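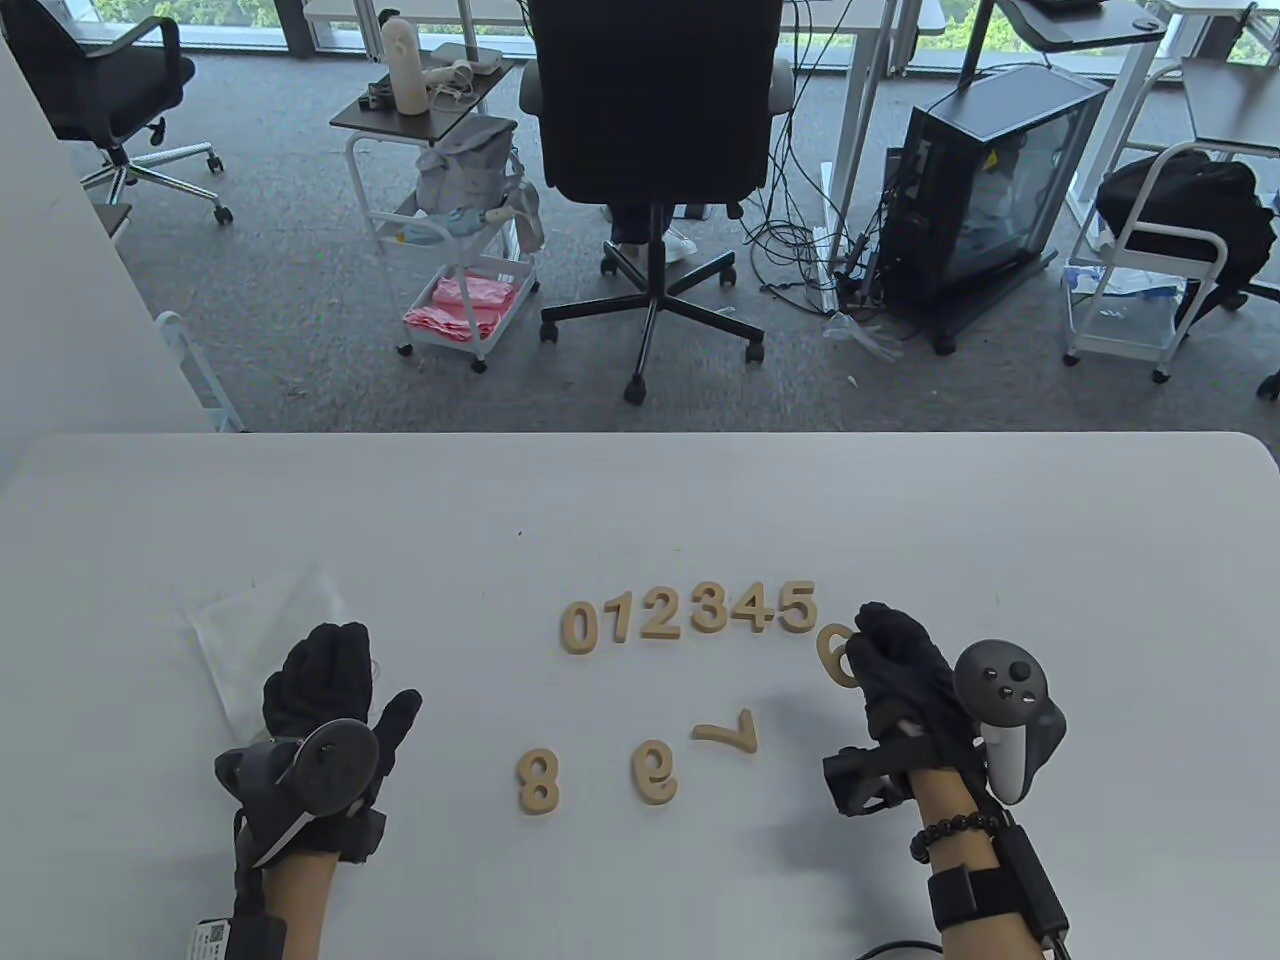

Magazine > Features > Learning to Count

Apolline Lebrun would like it known that she can put the numbers nought to nine in order without help. She has done it 800 times this term, in black gloves, and she is getting quicker. The robot is called Pallon, and its progress is harder to sum up.

Pallon is the work of the Doline club, a student outfit whose members meet at seven in the evening, when the desks are free and the biscuits from the afternoon seminar are not yet stale. The idea is simple enough. A person does a small household job with trackers strapped to their hands, the movements are saved, and a computer chews on them overnight. Do it often enough and the robot should get the gist.

"Often enough" has turned out to be the expensive part. The club reckoned on a fortnight and is now in its third month, with 2,680 recordings on the shelf and a growing dislike of the figure 8. 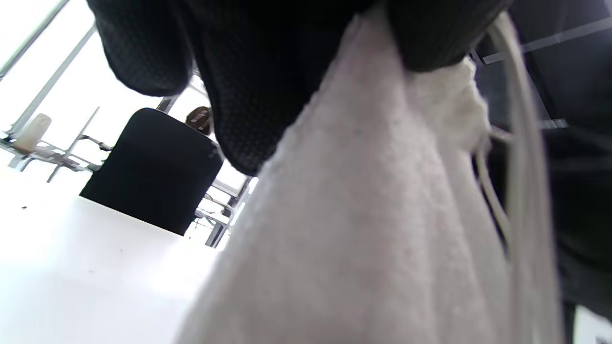

Towels were Yannick Marchal's suggestion, and he has been made to regret it. Wooden numbers at least keep their shape. A towel has a new one every time you pick it up, and Yannick, who studies mechanical engineering and folds his own laundry by sitting on it, was sent home to learn how it is properly done. His grandmother taught him over the telephone. Her method has seven steps, two of which the club has never managed to reproduce.

The gloves have their critics too. They are warm, they make it impossible to answer a phone, and everyone who wears them ends up gesturing like a conductor. Apolline says she caught herself at breakfast setting down a spoon very slowly and waiting for someone to say "saved".
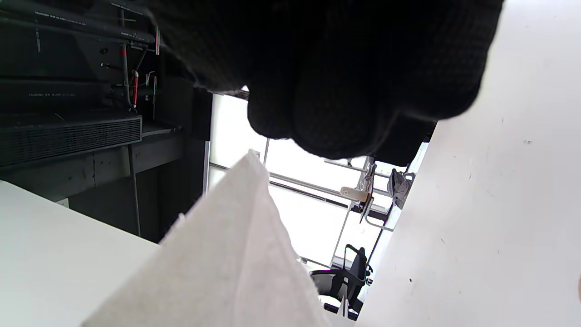 All this is leading up to the Zornholm Cup in March, where 12 student teams will send their machines in to tidy a table against the clock. Points are given for each thing put where it belongs and taken away for each thing put on the floor. Last year Doline finished with a score below zero — a result Yannick describes as "a base to build on".

The favourites are Pruvost, who have matching jackets and a robot that can reportedly do buttons. Doline has no jackets. It did have a banner, until it was used for folding practice.

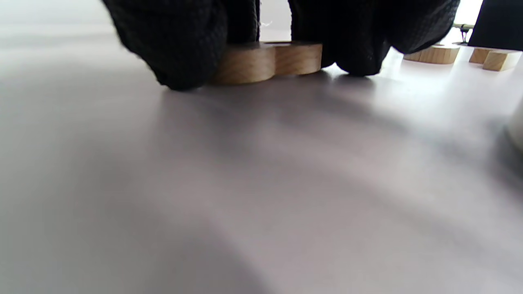 The 8 remains a sore point. Pallon picks it up nicely, then sets it down on its side, having apparently decided that infinity is near enough. Apolline has recorded another batch to talk it round. She thinks the trouble may be hers, as she tends to turn her wrist at the last moment, and the robot has copied the habit faithfully along with her way of pausing before the 4.

"It's learnt everything I do badly," she says, reaching for the gloves again. Yannick has a towel ready for when she's finished.

14 comments | 63 shares

Contact the features desk | © All rights reserved | Back to top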